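Flellendale to End Single-Stream Recycling in April

Households in Flellendale will have to keep paper apart from cans and bottles starting in April, when the town ends the single-cart recycling program it has run for nine years.

The change was approved as part of a new hauling contract with Cladolum, the company that already picks up the town's trash. Each of the 3,566 homes on the residential route will get a second cart with a blue lid. The blue-lid cart is for paper and cardboard only. The green cart that residents have now will be used for metal cans, glass bottles and jars, and plastic jugs and tubs.

Pickup days will stay the same. The two carts will be emptied on alternating weeks, so a street that now has recycling picked up every week will have paper one week and containers the next. Trash pickup is still weekly.

The town said the main reason for the switch is the quality of the paper it collects. When paper rides in the same truck as bottles and food cans, it gets wet and picks up broken glass, and paper mills either pay less for it or turn it away. Last year 164 loads from the town were downgraded at the sorting plant in Paiva, and the town paid a fee on each one.

Under the new contract, the town will get a share of the sale price for clean paper. Money from those sales will go into the sanitation fund, which also pays for leaf pickup and the spring brush collection. The monthly charge on the utility bill will not change this year.

Residents will get a printed guide with the new cart. The public works office said most of the calls it has taken so far are about what counts as paper, and the guide spends most of a page on it.

Newspapers, magazines, office paper, envelopes (with or without windows), paper bags, cereal boxes and flattened cardboard all go in the blue-lid cart. Pizza boxes are allowed if the greasy part is torn off. Shredded paper has to be in a closed paper bag. Books are fine with the hard covers removed.

Used paper towels, napkins and tissues are not accepted and should go in the trash or in a backyard compost pile. The fibers in them are too short to be made into new paper, even when they look clean. Coated paper cups and paper plates also go in the trash, as do receipts printed on shiny paper, wax paper and gift wrap with foil or glitter.

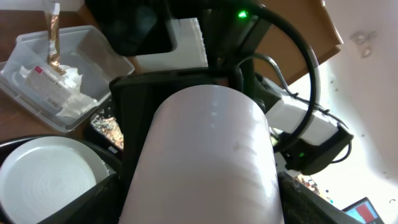

The cardboard tubes from the middle of household rolls can be recycled. They can be dropped in the blue-lid cart as they are and do not need to be flattened. Egg cartons made of molded paper are accepted too. Foam egg cartons are not.

Cladolum crews will leave a tag on carts with the wrong items in them during the first two months, but will still empty them. After that, a cart with the wrong material will be left at the curb until the next paper or container week. The town does not plan to issue fines.

Apartment buildings with more than four units are not part of the cart program. Owners of those buildings contract for their own service and will have until the end of the year to set up separate paper bins. The town is offering grants of up to $500 per building toward the cost of bins and signs. Applications are at the public works counter.

Small businesses downtown can ask for a blue-lid cart at the residential rate. The town has set aside 200 carts for them and will hand them out in the order requests come in. Businesses that fill more than two carts between pickups will be asked to arrange a dumpster.

The drop-off site on Bastar Road will stay open, with separate containers for cardboard and mixed paper. It will no longer take plastic bags, which can be returned at grocery stores that have a collection box by the door.

Cart delivery starts on the north side of town in late winter and moves south. Residents who do not want a full-size cart can ask for a smaller one before delivery reaches their street. Anyone who has not received a cart by the first paper week should call public works between 8 a.m. and 4:30 p.m.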